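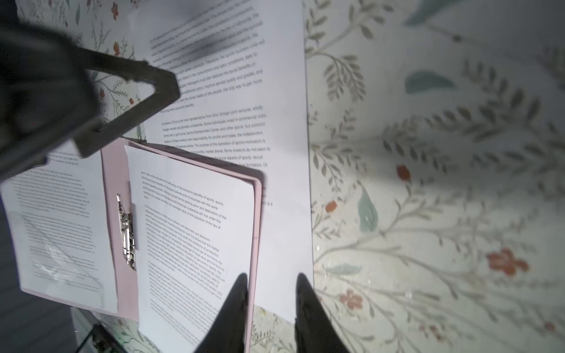 How long should you hold on to tax papers at home?

Three years covers most households, counted from the day you filed the return. Keep them longer if you left income off, claimed a loss on bad debts or worthless stock, or own a house whose purchase and repair costs you'll need when you sell.

I'm wary of the systems people sell for this. Hullmont makes a filing kit for $69 with color tabs for every kind of deduction, and I have yet to meet a household that needs a tab for each one. Two plain folders do the job. Mark one "this year" and the other "done," and write the tax year on the front in pencil so you can use the folder again.

Some kitchen-table habits that have held up for me:

Open tax mail the day it comes. Throw out the envelope, keep the letter, and write the date you got it in the top corner.

Copy thermal receipts right away. The ink fades, and a blank slip won't back up a $1000 claim.

Don't trust a budget headline. When a new tax break is announced, wait for the actual form and read the income limits first. Last July my neighbor Irja Kemppainen had already spent a credit of $2819 in her head before she got to the page that ruled her out.

Shred, but slowly. Check that a paper is past its date before it goes in. Bank statements you can download again can go sooner, though I'd test the download before believing the bank.

Skip the scanning apps that want a monthly fee. I tried Histalero for a season and it filed my property tax bill under "travel" — twice. A flatbed scanner and a folder named for the year have served me better.

Santino Huenchumán wrote in to ask if a fireproof box is worth buying. Maybe. Read what the rating says about time and heat, and don't assume it keeps out water too.

Last checked 11/08/2026. State rules can run longer than the federal ones, so look yours up before you shred.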